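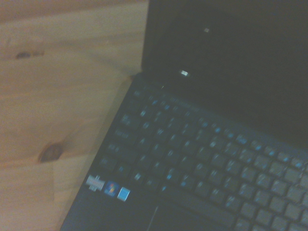
Black netbook on the pine table, Windows sticker on the palm rest.

3/28/24

I've worked at Brurkance for 5 years, mostly on the returns bench. Old laptops come in from schools and offices, we open them, check them over, and decide if they get repaired or stripped. Since March we've had robot arms doing part of the handling, and people keep asking me what that's like.

Slow, mainly. Ermanno Caputo used to get through 67 machines on a good day. The arms are nowhere near that yet, and a laptop is an awkward thing to hold. It's flat, the lid swings, and most of the weight is in the base. Ermanno now spends his mornings writing down how he picks things up, which he says he had never thought about before.

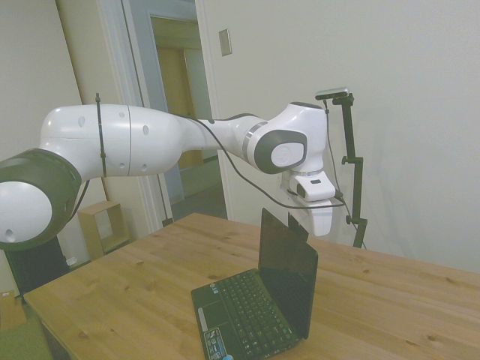
My own job has changed more than I expected. I do less lifting and my wrists are better for it. I also do more waiting, and I've had to learn the Praner software, which has 2 manuals that disagree with each other. Evaristo Zuccaro went over to the Irnance site instead of retraining. I miss him at lunch.

Pay is the same so far. We asked about hours and were told they'd be looked at in the summer – I've written that down too.

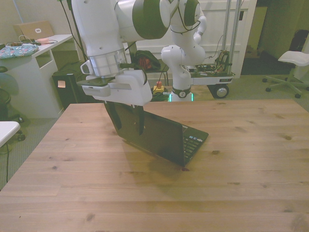

Gripper on the edge of a black laptop, one corner of the base touching the table.

I still do the hinges by hand. You can feel a cracked one before you see it, and I haven't worked out how I'd put that in a manual.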